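Open Day Working Group – minutes
Meeting held October 1, 2018, Denilholm site, upstairs meeting room
Present: operations, front desk, lab, school liaison, safety. Apologies from catering.

Minutes of last meeting
Agreed. One fix, the parking note should say east lot.

1. Matters arising
Banner has come back from the printer, wrong blue, we are using it anyway. Prydderch confirmed they will lend the folding barriers again, same terms as in March. Need collecting the day before. Operations to sort a van.
Website page still has the old opening hours. Front desk has asked twice.

2. Budget
Estimate was 2855, now stands at 2910. Difference is the extra barrier hire insurance. Group OK with it. No money left for a second tent so if it rains the sign-in desk goes in the lobby and the line goes down the corridor, past the restrooms. Safety not happy about the fire door. To walk the route with front desk before next meeting and report back.

3. Route for visitors
Groups start at the lobby, then packing line (Torico conveyor, running slow), then the two-arm table, then out through the workshop. Discussion on whether to swap the line and the table. School liaison wants the arms first as kids get restless. Operations said the line has to be done early, shift change. Left as is.
Groups to be let in by the side door only. Last year people wandered in from the loading dock – needs a person on that door all day.
Talk at each stop to be kept short. Lab asked for a stool for whoever is presenting, standing all day was too much last time.

4. Two-arm table demo
Lab ran through the plan. Fruit and tray job, one arm holds the tray by the handle and the other one does the fruit. Plum, apple, mango, banana. Script by Tritumik, lab has edited the timings. Long discussion.

– Fruit: real or plastic? Real looks better and visitors ask about bruising, which is a good question to get. Plastic lasts. Agreed real. Front desk to buy spares, mangoes were hard to find last time so order ahead.
– Tray is shiny and picks up the overhead lights. Somebody asked if it bothers people watching. Lab says leave it, or try with one bank of lights off. To be tried.
– Cables along the near edge of the table want tidying before anyone under 12 gets close to it. Lab to do.
– Barrier to go well back from the yellow line on the floor, not on it. Safety insists.
– Stop button: presenter to have it in hand at all times, not on the table. To be written on the presenter card.
– Visitors always ask what hapens if it drops something. Presenter to have an answer ready, and not "it won't".
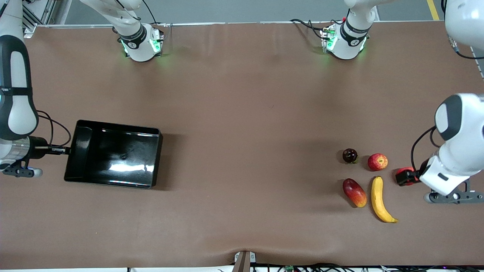
Agreed 3 runs per group, with a short gap between for questions. Lab wanted more but the groups would back up into the packing line. If a run fails the presenter just resets and carries on, no apologizing over the top of it.
Children may choose which fruit goes first. Lab to check the script allows this, Tritumik to be asked if not.

5. Staffing
Need 2 people for the workshop exit, none yet. School liaison to ask around. Everybody else has a slot, list is on the board by the kitchen. Swap slots between yourselves but write it on the board.

6. AOB
Badges: stickers again. Lanyards went missing last time.
Photo consent forms to go out with the school letters, not handed out at teh door.
Feedback cards – almost no one filled them in last year. Shorter version, bigger box, box by the exit. Front desk to draft.
Coffee for visitors, waiting on catering.

Actions
Operations: van, dock door person
Front desk: fruit, website (again), feedback card
Lab: cables, lights, fruit order in script, stool
Safety: corridor walk, presenter card wording
School liaison: workshop exit, letters

Next meeting same room, date to be sent round.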